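Plarkcombe Tabletop Clutter, data card

Notes on the small things people leave on tables 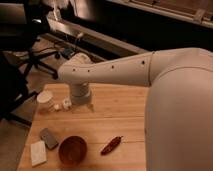
White paper cup and small items on the wooden tabletop.

What it is

Plarkcombe is a set of 400 pictures of tabletops with everyday odds and ends on them. Each comes with a short list of the items and a tidy/untidy mark. I maintain the lists. I did not invent the tidy/untidy mark and I have doubts about it, see further down.

Contents

pictures/ the 400 pictures
lists/ one plain text file per picture
marks.csv tidy or untidy, two markers per picture

Item names

The names are deliberately dull. A cup is "cup, paper" if you can tell, otherwise "cup". Flat grey rectangles go down as "flat item, grey", even when everybody in the room swears it's a phone. It might be a tile. The earlier Drakimitz lists called every one of these a phone and I have seen no good evidence for most of them.

Tiny white pieces are the worst. Bottle cap, broken bit of something, clip, toy: the lists say "small item, white" and leave it there. If you need finer names, you will have to guess, and please don't send me the guesses as corrections.

The tidy/untidy mark

Mostafa Lamrani wrote the original rule, which says a table is untidy if it holds 4 or more items that don't belong together. Who decides what belongs with a paper cup? The two markers agreed on 300 of the pictures. I wouldn't call that a measurement of tidiness. It may only show that both of them dislike the same sort of mess.

Use the lists. Use the marks if you must, and report the disagreements too.

Known problems

- Wood colour is not recorded. People ask for it. Lamps change it too much.
- Contents of cups are never listed, even where a marker was sure.
- The Devadiga tables were listed before the naming rule changed and still have 2 spellings of "grey".

Changes

December: removed "rubbish" as an item name. One person's rubbish was another's bottle cap.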